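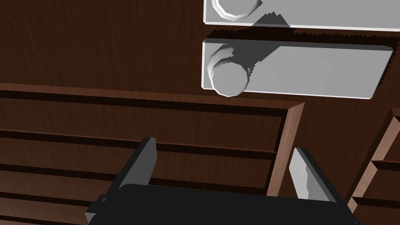

Grundton

Re: [shop-sim] wrist view, cabinet model

> Shadows look wrong to me. The knob shadow on the lower plate is
> stair-stepped. Is that the mesh or the renderer? Also, are you
> keeping the slats as geometry or baking them into a texture?

Renderer. The knob is a plain cylinder with a rim and the mesh is clean. The steps come from the shadow map resolution, and the strip between the two handle plates has the same problem. I doubled the map, lost too much frame rate on the shop machine, and put it back.

Slats stay as geometry. The grooves are deep enough that a depth image should see them, and I want the fingers to collide with the frame border if the approach comes in low. The wood grain is only a texture.

Current state: the approach pose puts the open fingers below the lower plate, more or less under the knob. From there the script moves up, closes and pulls. Out of 406 runs last night, 50 missed the knob. Most of those slid along the plate, so I suspect my friction value before I suspect the planner.

Two things I could use help with:

- Finger pad friction. Has anyone on the Vellari build measured theirs on painted metal?
- Hinge damping. Mine is a guess and the door swings too freely.

The cabinet file is in the Drindora folder, version 3. Units are meters. Version 2 had the knobs in millimeters, so delete it if you still have a copy.

G.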